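# Equipment plan and budget, tabletop pick-and-place project

Group report, part 3. Draft, numbers checked in December.

## What we needed to buy

Short version: a small arm, a gripper, a wrist camera, a table it can bolt to, and stuff for it to pick up. We had one of these at the start (the table). The rest had to come out of the course money, which is shared with 2 other groups, so no big purchases without asking first.

We looked at three options for the arm.

- **Trundale kit arm.** Cheapest. Ships as parts. Long wait on the joints and we would have to print our own brackets.
- **Skosura desktop arm.** Comes built, costs more, takes the camera mount we wanted without drilling.
- **Borrow from another department.** Free but only in the evenings, and has to go back before finals.

We went with Skosura. Main reason was time. The Trundale arm would have eaten weeks in assembly and nobody in the group has done that kind of wiring before. Borrowing got dropped after one email.

## Budget

| Item | Cost ($) | Status |
|---|---|---|
| Arm | department pays | arrived |
| Spare finger pads, pack | 80 | ordered |
| Wrist camera, mount, cable | 207 | arrived |
| Toy food and dishes | 3 | secondhand |

The arm itself is not on our line, the department covers it and keeps it after. So what we actualy spend is the camera set, the pads and the toys. The toy food was a thrift store find and probably the best money in the whole table.

Shipping is not in there. Should be, we forgot to split it out. Will fix in the final version.

## Things we got wrong in planning

Cable length. We budgeted for the short one and it pulls when the wrist turns all the way – had to swap it, lost a few days.

Lighting. Not budgeted at all. The room lights leave one side of the table darker and the pale plate gets hard to separate from a white table. A clip lamp would do it. Goes on the next order.

Pads. Listed as a spare, should have been listed as something that wears out. Anyone copying this plan should buy two packs at the start and treat the second as normal running cost.

## Next order

Ranked, if the money gets approved:

1. Clip lamp
2. Second pack of pads
3. A matte cover for the table
4. Backup camera cable, the long one

Nurnberg (our supplier for the small parts) has the lamp and the cable, so one shipping charge for both. The matte cover we can cut ourselves from a roll.

The object set is the last piece of the plan and we want it settled before ordering any more pads. Shape matters more than price for this. Flat things are hard for a two-finger gripper, round things roll, and we want both in the test list becuase the Palaniappan lab room gets used for the final demo and we can't swap objects there. The plate, the light blue cup and the two toy strawberries stay on the list, and the orange slice inside the cup counts as its own item since reaching into an opening is a different job from lifting off the table. The strawberries are different sizes, good for checking finger opening. Nothing else needs buying for the object set this term.
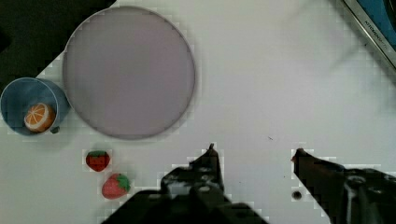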